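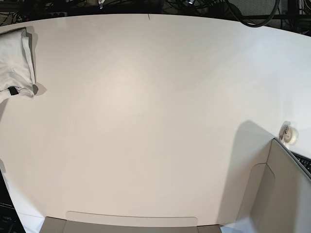

A folded white T-shirt on a white table.

About Benotside

Benotside is a clothing repair and alterations workshop in Sternmont. We mend, take in, let out and shorten everyday clothes, and we run evening classes for people who want to do it themselves.

Francine Poirier opened the workshop after a long spell in the sample room at Aguiar, where she cut and fitted workwear. She began with two sewing machines in the back of a dry cleaner's and moved to the present address, 71 Ulitz Street, when the lease ran out. Nathalie Wouters joined the following October to take on knitwear and now runs the classes as well.

There are 7 of us. Four work at the machines, one does hand finishing, one looks after the counter and one does the deliveries and the accounts.

What we do

Most of our work is hems, zips and worn elbows. We also reline coats, replace pockets, patch jeans from the inside and re-knit cuffs. Knitwear takes longer than other repairs and we give a separate date for it when you bring it in.

We don't work on leather, fur or wetsuits. Wedding dresses are accepted between October and March only, by appointment, and we need to see the shoes.

Please wash items before you bring them. We can't take anything that smells of damp or smoke, as it sits on the rail next to other people's clothes. Each item gets a numbered ticket, pinned to the care label, and the price is agreed at the counter before any work starts. If we open up a seam and find more damage, we ring you and wait for an answer.

Finished work is kept for 200 days. After that it goes to the charity shop on the corner, and we will have rung you twice by then.

Work for businesses

We look after uniforms for two hotels, a nursery school and a bakery. Business orders are collected and returned in our own van within Sternmont. The largest batch we can take at once is 300 pieces, and for anything close to that we ask for a month's notice. Name badges and embroidery are sent out to another firm, so allow extra time.

Classes

The beginners' course covers buttons, hems by hand, darning and a simple patch. Machines are provided from the third evening onwards. Bring something of your own to mend, preferably cotton and preferably something you don't mind practising on. A second course deals with zips and linings and is open to anyone who has done the first or can already thread a machine.

Places are booked at the counter or by telephone. We don't keep a waiting list between terms.

Visiting us

The entrance is at the side of the building, past the bicycle racks. There is one step, and a ramp we can put down if you ring the bell. The counter closes for lunch from one until two. Parking on Ulitz Street is for permit holders until six.

Page last updated 5 December 2023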